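# The Shelf by the Door

Dace Siliņa keeps no shoes in her closet. They live in a rack inside the front door, and for most of October she let me watch how a family of four uses it.

I had asked to see it after a reader, Bujar Stojanovska, wrote in about house slippers. He grew up in a home where you took your shoes off without being told, and he now rents a place where guests walk straight across the carpet. He wanted to know how other people handle it. We got more mail on that letter than on anything we ran this year.

Siliņa handles it with slippers. Guests come in, street shoes go on a mat, and there is something clean to step into before they reach the carpet.
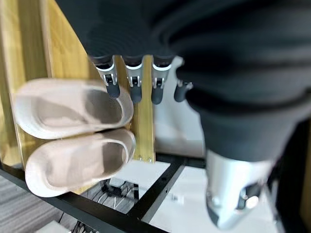

Slides are what most of the people I talked to have settled on. They have no back to crush and no laces, and you can get into them with a bag of groceries in each arm. Color matters more than I expected. A pale beige-pink pair like these looks good by a door, but light colors show gray at the heel sooner, and Siliņa wipes hers down with dish soap every other week. She tried a dark pair from a brand called Lidia and gave them to her brother because she kept losing them in the hallway at night.

Hường Ông, who fits out entryways for small apartments, thinks people start at the wrong end. They buy the rack first, usually too tall, and then fill it. She asks clients to put every pair they wear in a normal week on the floor and measure the row. For slippers alone, two low shelves are often plenty. She likes 30 centimeters of depth and will go shallower if the door swings close.

She also has opinions on direction. Toes out looks neat and lets you see what you have. Heels out is quicker, as you can drop the pair on the floor and walk into it. Her own household does both, and they have stopped arguing.

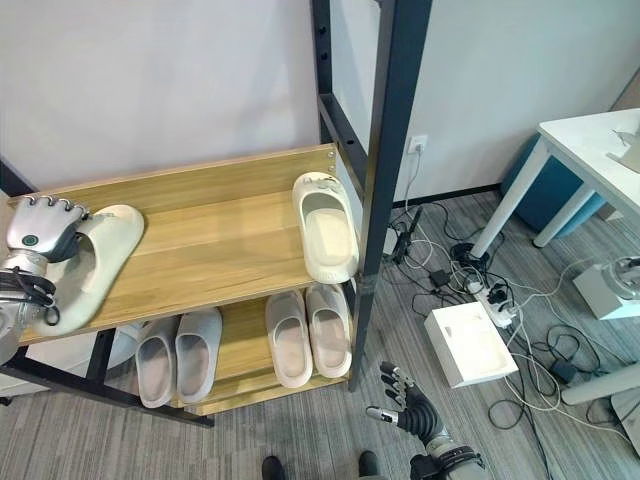 Open shelves beat closed cabinets for anything worn on bare feet - air gets around the soles and grit stays where you can see it. Wood boards on a metal frame are easy to wipe. Ông puts the guest pairs on top and the family's underneath, all in light colors if the client can stand the cleaning, and keeps partners side by side so that a visitor doesn't have to hunt for the other one.

Ankica Vlachou does it differently. Her slippers are in a basket, unsorted, and her grandchildren dig through it. She bought a rack from Brøndum once and it ended up holding seed trays on the balcony.

As for Stojanovska, he has put two spare pairs by his door. One guest has used them so far. He is looking at a mat next.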